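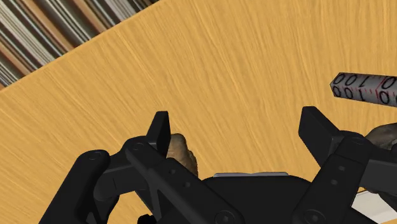
シミュレーションでは何の問題もなく動いていたグリッパが、実機に持っていった初日に指のリンクを曲げた。その経緯をまとめておく。自分用の記録なので、細かい話が多い。

8月から、机の上に転がった不定形の物をつかんで箱に移す課題をやっている。ハンドは黒い二本指の平行グリッパで、制御側のプログラムは社内でTrirurenと呼んでいるもの。対象は茶色いごつごつした塊で、形がそろっていない。シミュレータには木目の机を置いて、塊のほかに邪魔になる物も散らしてある。数字が印刷された灰色の円柱もその一つで、角張った断面をしている。

10月6日、Henaoの作業室で実機の試験をした。最初の2回は普通につかめた。3回目、指が塊の端に斜めに当たり、そのまま閉じ続けた。塊は硬く、つぶれも逃げもしない。左の指先のパッドが外に逃げて、リンクの一本が目で見てわかるくらい曲がった。非常停止を押したのは自分で、押すまでに体感で数秒あった。けが人はいない。

原因は二つあった。

一つ目は力の上限。シミュレータ側では接触力が設定値を超えると指令を切るようにしてあったのだが、実機用の設定ファイルではこの項目が空欄になっていた。空欄だとTrirurenは既定値を読みにいく。既定値は2,000で、単位はモータ側の内部単位である。このハンドにとっては上限なしと同じだった。空欄を見つけたら起動を止めるべきで、それを書いていなかったのは自分の落ち度だ。

二つ目は見え方。手首のカメラから見ると、指を下ろしたとき塊の一部が左の指先とリンクの陰に入る。隠れた部分の形を推定器が小さめに見積もり、指を下ろす位置が内側に寄っていた。シミュレーションの記録を見返すと、同じずれは前から出ていた。ただ、シミュレータの塊は摩擦が低めに設定してあり、指が当たると横に滑って、結果としてつかめてしまう。成功率だけを見ていたので気づかなかった。

灰色の円柱についても書いておく。記録を見ていたら、円柱が机から浮いているように見えるコマがあった。当たり判定の形状と見た目の形状で原点がずれているのではと疑っているが、まだ確かめていない。今回の故障とは関係がないと思う。とはいえ、配置を信用できない物が混ざった状態で学習データを作っていたことになるので、円柱を含む分はいったん外した。

直したこと。

設定ファイルに空欄があれば起動しない。既定値に頼る読み方はやめた。
力の上限は手先側でも見る。上位が黙っていても手先で止まる。
閉じる動作に時間の上限をつけた。指の幅が変わらないまま時間が過ぎたら開く。
塊の摩擦を上げ、幅も持たせた。成功率は落ちたが、実機の感触には近くなった。

非常停止のボタンは机の反対側にあり、腕を伸ばさないと届かなかった。これは手元に移した。ソフトの修正より先にやるべきことだったと思う。

曲がったリンクは予備と交換した。部品はZandvilleに頼んでいて、次の予備が届くまで7日かかる。その間は力の上限をかなり低くして、柔らかい物だけで試す。

設定の確認手順はBeatriz Prataさんに見てもらった。「既定値は安全な側に倒しておくものでは」と言われ、そのとおりなので既定値そのものも書き換えた。ほかのハンドで古い値に頼っている設定がないか、Rondnessの分も含めて調べている途中。見つかったらこの記事に追記する。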